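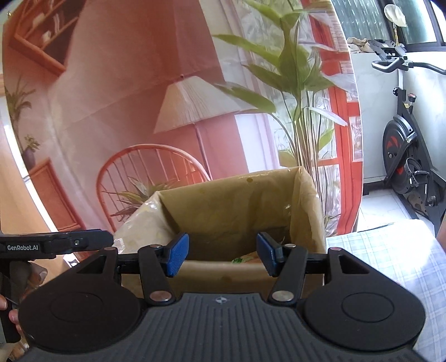
2. Bin Liners and Sorting Procedure

2.1 Purpose

The second part of the project looked at how packaged goods are placed in and taken out of a deep rectangular bin. Part 1 dealt with open trays, where every item can be reached from the side. A deep bin allows access from the top only, and the walls limit the angle at which an item can be approached.

2.2 Bin

The bin used is tan inside and deeper than the trays from Part 1. The inner surface is slightly wrinkled, with shiny patches near the upper rim on the left side and along the right corner. Small brown spots are present on the walls. They were left as found and were not treated as defects in the log.

The surface matters for two reasons. Glossy areas change in brightness with the position of the ceiling light, and an orange-brown package on a tan floor gives weak color contrast. A printed area in another color, such as green, is easier to pick out than the rest of the wrapper.

2.3 Procedure

Items were handled one at a time. Each trial began with the item on the bin floor and ended when it had been set down on the side table or when 78 seconds had passed. Items that came to rest against the front wall were logged separately – the rim hides part of the floor there when the bin is viewed from a low angle.

Heavy items were left out. The limit was set at 900 grams after a short test in April, in which the liner shifted under anything heavier.

2.4 Records

Trials were entered in the Jatoi sheet by Babar Ghauri, with one row per item and a column for the starting position. The full set came to some 3,000 rows. Rows with no starting position were removed before the tables in Section 3 were made.

2.5 Limitations

Only one bin depth was tested. The room lighting was not measured. Results for the Skurthorpe trays in Part 1 should not be compared directly with those given in Section 3, as the time limit was different.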